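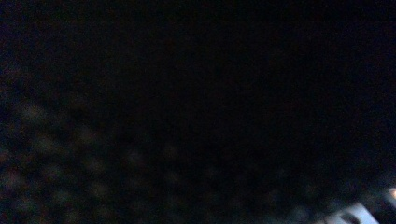

Paracha Allotments – Tool Shed and Watering Team
Print this page | E-mail this page

Section 2: Setting up your drip watering timer

I wrote this after fitting the Trullik timer on my own plot and then on Bontu Berhe's, so you're getting the second-go version with most of the swearing taken out. You'll need the timer, the little bag of washers, one roll of brown drip hose, end stops, pegs and two AA batteries (not in the box, buy your own!). Scissors will do for the hose, though Rok Ivanov lends out a proper cutter if you ask him nicely.

Before you start, have a look at the tap on your row. The old brass ones along the hedge have a wider thread and need the grey adaptor from the drawer in the shed. Please sign for it.

1. Turn the tap off and take away whatever hose is on it.

2. Push a flat washer up inside the timer's collar. It should sit snugly all the way round. I left mine out the first time and soaked both my socks.

3. Screw the timer on by hand, dial facing you. Hand tight is plenty.

CAUTION: no pliers, no wrench. The collar is plastic and a cracked one can't be mended.

4. Slide the battery tray out from underneath, put the batteries in and click it back. A green light blinks a couple of times. If you get red, one of them is in the wrong way round.

5. Roll your drip hose out along the bed and leave it lying in the sun while you have a cup of tea. It's a stubborn, curly thing straight off the roll and it behaves much better warm.

6. Peg it down every 30 cm or so, with the holes facing up. I know the leaflet says down, but our soil is heavy and they clog.

7. Cut the far end square and push on an end stop. Push the near end onto the timer's outlet and do up the clip.

8. Open the tap fully. The timer does the holding back, so don't be tempted to leave it half shut.

9. Press and hold MANUAL until water comes through, then walk the length of the hose and look for anything spraying sideways. Small drips are what you want.

NOTE: if the far end stays dry, your run is probably too long for our pressure. Split it with a Misex tee piece and do it as two shorter runs. Sharada Reddy did this for her beans and hasn't looked back.

Setting the times

10. Turn the dial to CLOCK and set the hour with the plus button. It's a 24-hour clock, so watch out in the evening.

11. Turn to START and pick a time. I use 8 in the evening – the ground has cooled a bit by then and the queue for the cans has gone home.

12. Turn to RUN and choose how many minutes. Start short, poke a finger into the soil the next morning, and add more if it's dry below the first knuckle.

13. Turn the dial back to AUTO. Please do this! Left on RUN it just sits there and your lettuces get nothing.

CAUTION: take the whole timer off in October, tip the water out and keep it somewhere frost can't get at it. The batteries come out too.

Spare washers and end stops are in the box marked 1064 in the shed. If that's empty, tell Ermira Kolev and she'll add them to the next order.

Share this page (2) | Comments (8)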